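The Pukenby Ferry

Smaranda Barbu got off the bus at Pukenby with one suitcase and a paper sack of walnuts. The driver set the suitcase on the gravel for her and said the last ferry to Naltano left at five. She thanked him. It was twenty past four.

The ferry office was a single room with a stove in it. A woman in a green cardigan sat behind the counter sorting receipts into a cigar box. The sign on the counter said R. Ene.

"One to Naltano," Smaranda said.

"One way or return?"

She had not thought about it. The house on the island had been her aunt's, and now it was hers, and so was the boat shed and whatever was in the boat shed. The lawyer at Guillot had sent her two keys and a bill for 724 dollars. He had written that a buyer from Zanano might be interested if she moved before winter.

"What's the difference?"

"Return is 50. One way is 25."

"Then it's the same either way."

"It's the same if you come back," Rodica Ene said.

Smaranda bought the one way. Rodica tore the ticket along a ruler and wrote the date on it, November 27, 2019, in blue pen. Then she looked at the suitcase and at the face above it.

"You're Ileana's niece. You have her chin."

"People say that."

"She owed me a cake tin."

They sat by the stove until it was time. Smaranda offered the walnuts and Rodica cracked them two at a time in her fist, dropping the shells into the fire. She talked about the island. There used to be 400 people on it, back when the cannery ran, and a school with its own band. The cannery closed and the band went with it. The trombone was still in the church, she said, and children were allowed to blow it at Easter.

"Did my aunt like it there?"

Rodica thought this over. "She complained about it every week. She came across on the Thursday boat, back when there was a Thursday boat, and complained about the wind and the pump and the man next door. Then she bought her flour and went home."

The ferry was smaller than Smaranda expected. Three other passengers were on it, and a goat. The crossing was rough past the breakwater and she held on to the rail and kept her eyes on the lighthouse, the way her father had taught her. By the time they tied up it was dark.

The house stood at the top of the lane. The first key did not fit. The second one did, but the door had swollen and she had to put her shoulder to it. Inside she found the lamp by feel, on the shelf to the left, where it had been when she was nine years old.

She slept in her coat. In the morning she started with the kitchen and worked toward the back. Her aunt had kept string, jars, church bulletins, a drawer of keys with no labels. She had kept every letter Smaranda had written her, which was not many, and they were tied up with some of the string.

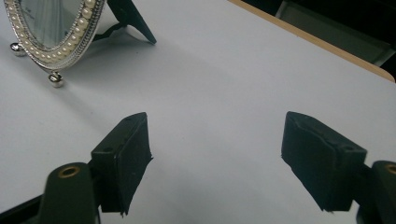
By noon the wind had come up and she could hear the pump knocking under the floor. She went out and looked at it. It was a simple thing, a handle and a pipe and a leather washer gone hard as wood. She cut a new washer out of the tongue of an old boot and it worked well enough to fill a kettle.

The man next door leaned over the wall while she was washing her hands. He was old and had on two hats.

"She never could fix that," he said.

"Did she ask you to?"

"Every year." He looked at the pump for a while. "Are you selling?"

"There's someone in Zanano."

"There's always someone in Zanano," he said, and went in.

She found the cake tin that afternoon, under the sink - a round one, dented on one side, with a strip of tape on the lid that said RODICA in her aunt's square capitals. She scrubbed it and dried it and put it by the door. Then she wrote to the lawyer. She wrote that she had received the bill and would pay it by the end of the year. She said the roof looked sound. She got as far as the buyer and stopped, and made tea, and came back and signed it without that part.

The ferry went over at ten the next day. She carried the cake tin under her arm, and on board she asked the boy for a return.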